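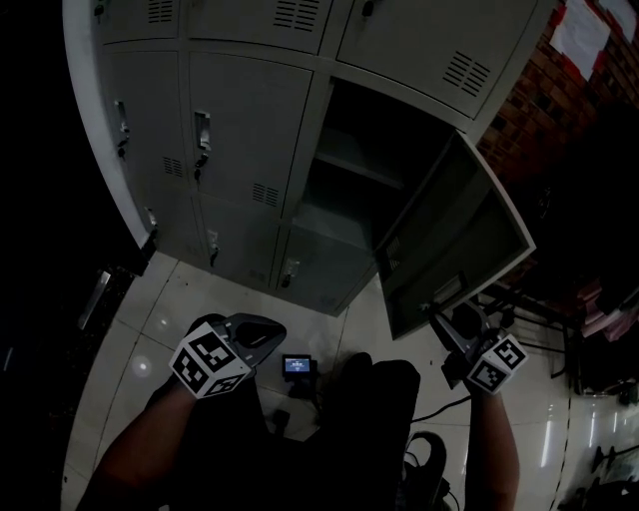

Shared Workshop in Allau Opens Its Home-Built Gripper Project to New Builders

ALLAU, January 19, 2025 – The members of the Prilolthorpe workshop are very happy to share that their hand-held gripper project, which began on a kitchen table and has since taken over a good part of the back room, is now open to anyone in the area who would like to build a pair of their own. The project goes by the name Dristard, and the plans, the parts list and the assembly notes can be picked up at the workshop during open evenings starting in March.

Dristard is a pair of grippers that a person holds, one in each hand, and uses to do plain household and workshop jobs: opening a door, taking something off a shelf, putting it back again. Each gripper carries a white cube with black square patterns on its faces, so that a camera worn on the head can follow where the hands are and how they are turned. The recordings are meant to teach a robot arm the same jobs later on. Lately the group has been working at the gray lockers, sitting on the tile floor with both grippers out in front and one of the locker doors swung open.

"I wanted a robot that could put my groceries away, and I still want that, but first I had to find a way of showing it what I meant," said Siebe Van Hecke, who built the first pair at home over a long winter and then carried everything to the workshop in two banana boxes when the family asked for the table back. "Lockers are a lovely thing to practice on. You have a latch, you have a hinge, you have a dark space with a shelf in it, and the door comes back at you if you're not paying attention. I have learned more from those doors than from anything I read."

The group has saved 164 locker recordings so far, with another 99 of drawers, jars and coat hooks. Those who have sat through an afternoon of it will tell you it is slow and rather peaceful work (bring a cushion, the tiles are hard!), and that the talk around the lockers is half the reason people keep coming.

The jaws are the third design. The first ones were flat and let go of nearly everything round, and the second ones were so stiff that Cor Claeys, who has the bench by the window, took to calling them the nutcrackers. The present jaws are curved like a finger, and Claeys has drawn them so that they can be printed at the workshop overnight and swapped with a single screwdriver.

"We went back and forth on that curve for weeks, and I'm sure we'll go back and forth on it again," said Claeys. "People with small hands asked for a shorter grip, so there's a shorter grip now. If you come in and tell us it's wrong for you, we'll change it, and you'll probably be the one doing the changing, with one of us next to you holding the coffee."

Building a pair costs 70 euros in materials at the workshop's own price, camera not included. New builders should expect to spend several evenings on it, the longest of them on the wiring and on lining up the marker cubes, which have to sit square and firm or the recordings drift. A first calibration sheet is part of the notes. Soldering irons, printers and hand tools are there to use, and no earlier experience is needed, though a bit of patience with small screws will certainly be welcome.

Saqib Paracha looks after the software side and has put together Panagiotou, a small program that sorts recordings, throws out the ones where a cube was hidden for too long, and keeps the notes together with the video. It runs on an ordinary laptop. Paracha will give a first talk on it in March, with plenty of time for questions, and would be especially glad to hear from people who have tried something similar at home and gotten stuck.

The workshop also hopes to collect more kinds of doors. Mailboxes, kitchen cabinets, bread bins and old school lockers are all welcome, on loan or for good, as long as they can be carried through the side entrance. Please call ahead for anything that needs more than two people to lift.

Builders who already have a pair from the second design can trade in their jaws for the new ones at no charge. The handles stay the same.

About Prilolthorpe

Prilolthorpe is a shared workshop in Allau for people who like to make and mend things, with benches for wood, metal, sewing and electronics.

Contact

Hilde Baert, Prilolthorpe, Allau
Workshop telephone: extension 2331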